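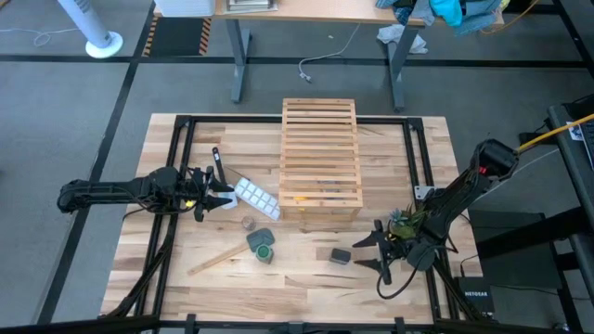 Butcher-block worktable with slatted bamboo rack, ice cube tray and small kitchen items.

Kitchen Smallwares and Bench Surfaces
Compiled by Barış Kaplan, September 2019

The gallery covers benchtop goods held at the Wakeck fit-out room. Entries are short. Dimensions are in millimetres and refer to the stock sheet. Colours are noted as they appear under the room lighting and may differ from supplier swatches.

Worktable
Light timber top in pale tan and brown strips. Sheet length 1242, depth 559. Oil finish, renewed every 12 months. Wipe along the grain; do not soak.

Rack
Bamboo, parallel slats with narrow gaps. Positioned centre rear, slightly past the back edge of the table. Small articles can be kept beneath the slats and remain partly visible from above. Supplier: Demirtaş.

Ice cube tray
White and pale blue, two rows of square compartments. Filed under Getari, freezer goods. Hand wash only.

Utensils
Two on the bench. One has a long black handle and a pale, flat, spatula-like head. The other has a light wooden handle and a dark grey-green flat head. Wooden handles are not to go through the dishwasher.

Cup and container
Small green cup, brighter inside than out, greyish-green on the exterior. Small clear glass container with round rim, listed under Destetti, shelf 2.

Plant
Spiky, with blue-green and brownish-green leaves. Not a stock item.

Sheet corrections to the fit-out room by the end of the month.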